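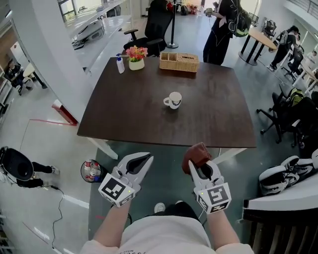
Raquel Moreira would have liked the river wave at Troltdale to stay a secret a little longer, but she told the council meeting on Tuesday that she is glad it now has rules. Under the plan approved that evening, no more than two surfers may be on the wave at once, and the rest wait their turn on the east bank.

The standing wave forms below the old weir when the Flotia runs high, usually from late fall through April. It was first ridden regularly by kayakers. Surfers began turning up in larger numbers last winter, after the footpath from Gouveia reopened.

A petition asking the council to keep the wave open gathered 3,538 signatures. Some anglers had wanted it closed on weekends – their main complaint was about parking, not surfing.

Eduardo Brandão of the Gruletti board club said members had offered to mark out the waiting area and put up a sign with the river level. Surfing will not be allowed when the gauge at the weir reads above 32 inches. Leashes must be the quick-release kind, worn at the waist.

The parking lot by the mill has 20 spaces and will stay free. Boards can be carried down by the steps on the east side only – the west bank is private land. The council will look at the rules again in April.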